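하얀 것들의 계절, 장식 상자 또 열었어요

올해는 진짜 안 하려고 했거든요. 작년에 장식 다 걷어서 넣을 때 제가 저한테 단단히 말했어요. 이제 그만 사자, 있는 걸로 하자, 걸 데도 없다. 그래놓고 찬바람 부니까 또 창고 문 앞에 서 있더라고요 ㅋㅋ 발이 기억을 하나 봐요.

우리 집 겨울 장식은 색이 거의 없어요. 처음부터 그런 건 아니었고요, 첫 해에는 빨강 초록 다 있었어요. 리본도 체크무늬였고 반짝이 가루 묻은 솔방울도 있었고. 그 가루가 봄까지 나왔어요. 양말에서도 나오고 밥주걱에서도 한 번 나왔어요(이건 지금도 이해가 안 감). 그 다음부터 조금씩 빼다 보니까 하얀색이랑 갈색만 남았는데, 이게 또 거실 벽이랑 잘 맞아서 그냥 그렇게 굳어졌어요. 손님들이 와서 결혼식장 같다고 할 때도 있는데 칭찬으로 듣고 있습니다.

상자는 Kodden에서 나온 뚜껑 달린 걸 써요. 4개 있어요. 원래는 신발 넣으려고 샀는데 깊이가 애매해서 부츠가 안 들어가고, 그렇다고 단화를 넣기엔 자리가 너무 남고. 장식 넣기엔 딱이에요. 뚜껑이 양쪽에서 딸깍 하고 잠기는데 왼쪽 하나가 작년에 부러져서 고무줄로 묶어놨어요. 겉에 라벨을 붙여야지 붙여야지 하면서 아직도 안 붙였고, 그래서 매년 네 상자를 다 열어봐야 해요. 제일 위에 있던 걸 열었더니 전구 줄이 나왔고요. 그 전구 줄은, 네, 엉켜 있었습니다.

전구 푸는 데 저녁 시간을 통째로 썼어요. 드라마 한 편 틀어놓고 앉았는데 내용은 하나도 기억이 안 나요. 누가 누구 뺨을 때린 것 같긴 한데. 그래도 다 풀고 나서 휴지심에 감아놓으니까 속이 다 시원! 휴지심이 하나로는 모자라서 키친타월 심을 반으로 잘라 썼더니 그게 훨씬 낫더라고요. 끝에 가위집을 살짝 내서 플러그 쪽 선을 끼우면 안 풀려요. 내년의 저에게 주는 선물입니다.

두 번째 상자는 천이랑 리본. 세 번째가 제일 중요한 하얀 장식들이었는데 여기서 좀 한숨이 나왔어요. 제가 작년에 뭘 그렇게 급하게 넣었는지 다 눌려 있는 거예요. 이 하얗고 결이 가늘게 갈라진 장식들은 꾹 눌리면 결이 한쪽으로 누워버리거든요. 빗자루 오래 세워둔 것처럼요. 몇 개는 줄기까지 휘어서 둥글게 말려 있고. 넣을 때 얇은 종이를 사이사이 깔아줬어야 했는데 안 깔았어요. 종이는 있었어요. 종이는 상자 밑바닥에 얌전히 접혀 있었어요.

누운 결 살리는 법은 여기저기 찾아봤는데 말이 다 달라요. 어디는 김을 쐬라고 하고 어디는 절대 쐬지 말라고 하고, 드라이어 찬바람만 쓰라는 글도 있고. 저는 겁이 많아서 하나만 먼저 해봤어요. 주전자 김에 잠깐 쐬고 손가락으로 밑에서 위로 훑어주고 찬바람. 결과는… 음, 반은 살고 반은 뭉쳤어요. 뭉친 데는 안 쓰는 눈썹 빗으로 살살 빗었더니 그럭저럭 괜찮아졌고요. 그 다음부터는 김은 빼고 찬바람이랑 빗만 썼어요. 시간은 더 걸리는데 마음이 편해요. 털이 꽤 날리니까 검은 옷은 입지 마시고요. 저는 입고 있었습니다.

네 번째 상자에는 나뭇가지랑 뭔지 모를 것들이 들어 있었는데, 여기서 재작년에 잃어버린 줄 알았던 작은 가위가 나왔어요. 이미 새로 샀는데! 그래서 지금 우리 집에는 똑같은 가위가 두 개 있습니다. 하나는 부엌으로 갔어요.

그리고 이쯤에서 고백할 게 있는데요. 안 산다고 했잖아요. 샀어요.

Gomiline이라고 부자재 파는 데가 있어요. 주로 온라인으로 보는데 사진이 워낙 예쁘게 나와서 위험한 곳이에요. 리본 하나만 보려고 들어갔다가 포인트가 174점 남아 있다는 걸 봤고, 이게 너무 애매한 숫자잖아요. 쓰자니 적고 두자니 곧 사라진다고 하고. 그래서 포인트 쓰려고 장바구니에 이것저것 담았는데 배송비가 2000원 붙길래 또 배송비 아까워서 더 담고… 다들 아시는 그 흐름 맞아요. 174점 쓰겠다고 얼마를 썼는지는 적지 않겠습니다. 상품평이 2567개나 달린 얇은 철사를 같이 샀는데, 이건 잘 샀어요. 손으로 꺾어도 잘 꺾이고 감았을 때 티가 안 나요. 상품평 읽다가 저녁밥 때를 놓쳤어요. 철사 하나에 사람들이 할 말이 그렇게 많더라고요. 화분 지지대로 쓴다는 분, 안경다리를 고쳤다는 분, 반려 도마뱀 집을 꾸몄다는 분까지. 도마뱀 사진도 있었어요. 귀여웠어요.

예전에는 이런 걸 거실 바닥에 펼쳐놓고 했는데 올해는 무릎이 반대해서 둥근 탁자로 올라왔어요. 둥근 탁자의 단점은 모서리가 없다는 거예요. 당연한 소리 같지만 해보면 알아요. 천을 깔면 한쪽이 꼭 흘러내리고, 재료를 줄 맞춰 놓으려고 하면 끝에 가서 자리가 휘어요. 장점도 모서리가 없다는 건데, 빙 돌아가면서 아무 데서나 작업할 수 있고 허벅지를 안 찧어요. 저는 네모난 탁자 쓰던 시절에 허벅지에 늘 멍이 있던 사람이라 이게 은근히 커요.

색도 마음에 들어요. 무늬 없는 회색이라 하얀 걸 올려놓으면 결이 잘 보여요. 하얀 천 위에서 하얀 장식을 만지면 어디까지가 장식이고 어디까지가 천인지 눈이 피곤하거든요. 회색 위에서는 끝이 어디로 뻗었는지, 어디가 비었는지 바로 보여요. 혹시 이런 거 만드시는 분들 중에 탁자 바꿀 생각 있으시면 무늬 없는 걸로 추천해요. 나뭇결 진한 건 예쁘긴 한데 갈색 줄기가 다 숨어버려요. 저 예전 탁자에서 줄기 하나를 한참 찾은 적도 있어요. 눈앞에 있었는데.

구상은 Marti 가서 했어요. 집 앞에 있는 작은 카페인데 겨울에만 나오는 생강 우유가 있어요. 생강이 꽤 세서 첫 모금에 기침 한 번 하고 시작하는데 그 맛에 가요. 영수증 뒤에다가 그림을 그렸어요. 큰 걸 가로로 길게 눕히고 가운데쯤에 갈색 포인트, 나머지는 비스듬하게 위로. 그릴 때는 진짜 그럴듯했거든요. 집에 와서 다시 보니까 생선 뼈 같더라고요. 그래도 뭐, 생선 뼈를 목표로 시작하기로 했습니다.

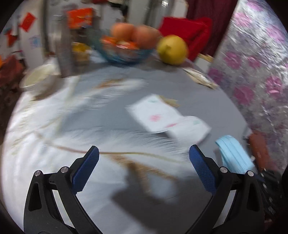

Undier, 12월

회색 상판이 하얀 것들로 바빠졌어요. 제일 큰 하얀 장식은 탁자를 가로질러 길게 뉘었는데 오른쪽 위로 가면서 끝이 빗살처럼 잘게 갈라지는 게 이 장식의 제일 예쁜 부분이라고 생각해요. 이 갈라진 데가 살아 있어야 벽에 걸었을 때 가벼워 보여요. 그 너머에 비스듬히 놓은 하얀 건 위쪽 가장자리에 주황빛 도는 갈색이 살짝 있어서, 전부 하얀색이면 심심할 뻔한 걸 얘가 살려줘요.

얇은 줄기 색도 제가 좋아하는 부분이에요. 한 줄기인데 연한 색으로 시작해서 붉은 갈색이 됐다가 초록기 도는 노란색으로 흐려져요. 휘어 있는 것도 그냥 두기로 했어요. 처음엔 펴보려고 했는데 곧은 줄기 옆에 대보니까 휜 쪽이 훨씬 자연스러워 보여서요. 생선 뼈 느낌도 좀 덜해지고요!

줄기 아래에 있는 갈래진 갈색 친구, 보송보송한 얘가 올해의 고민거리예요. 가운데 포인트로 쓰려고 했는데 막상 두니까 생각보다 존재감이 세요. 옆으로 돌려도 보고 거꾸로도 둬봤는데 어떤 각도에서는 작은 사슴뿔 같고 어떤 각도에서는 누가 벗어놓은 장갑 같아요. 사슴뿔 각도를 찾았으면 좋겠는데 제 손은 자꾸 장갑 각도를 찾네요. 빼자니 전체가 너무 밋밋하고, 일단은 아래로 조금 내려두고 며칠 지켜보려고요. 지나다닐 때마다 한 번씩 흘끔 보는 게 제 방식이에요. 세 번쯤 지나가면서 안 거슬리면 합격입니다.

왼쪽을 덮은 하얗고 주름진 건 탁자 둥근 선을 따라 아래로 접혀 내려가요. 군데군데 베이지랑 노르스름한 기운이 있는데 저는 이게 좋아요. 새하얀 것만 모아두면 차가워 보이는데 누런 기가 조금 섞이면 옆에 있는 갈색이랑 말이 통한달까요. 다림질을 해야 하나 잠깐 생각했다가 바로 접었어요. 주름도 장식인 걸로.

걸 자리는 아직 못 정했어요. 후보는 현관 맞은편 벽이랑 식탁 위쪽인데, 현관 쪽은 문 열 때마다 바람이 들어와서 결이 날릴 것 같고 식탁 위는 국 끓이는 날이 걱정이에요. 된장찌개 향 나는 겨울 장식은 좀 그렇잖아요. 남편은 욕실 앞은 어떠냐고 하는데 그 의견은 잘 듣고 넘겼습니다.

철사 감을 때 주의할 점 하나만 적어둘게요. 처음부터 꽉 조이면 나중에 각도를 못 바꿔요. 첫 바퀴는 헐렁하게 돌리고, 세워보고, 멀리서 보고, 그 다음에 조이세요. 저는 작년에 이걸 안 지켜서 하나를 통째로 다시 풀었고 그때 빠진 하얀 털이 아직도 소파 틈에 있어요. 끝은 꼭 뒤쪽으로 접어 넣으시고요, 손등 긁히면 은근히 오래 따가워요.

전구를 같이 두를지 말지는 아직이에요. 기껏 풀어서 심에 감아놨는데 다시 풀기가 너무 아까워서… 그게 그렇게 예쁘게 감긴 게 처음이라 그냥 그 상태로 선반에 올려둘까 싶기도 하고요. 혹시 하얀 장식에 전구 둘러보신 분 있으면 노란 불이 나은지 흰 불이 나은지 댓글로 좀 알려주세요. 우리 집 건 노란 불인데 한 칸이 안 들어와요. 어느 알이 나간 건지 찾다가 포기한 지 이 년 됐고요.

다 걸면 벽 사진 다시 올릴게요. 상자에 라벨도 이번엔 꼭 붙이려고요. 라벨지는 Gomiline 장바구니에 담아뒀는데, 배송비가 또 붙네요.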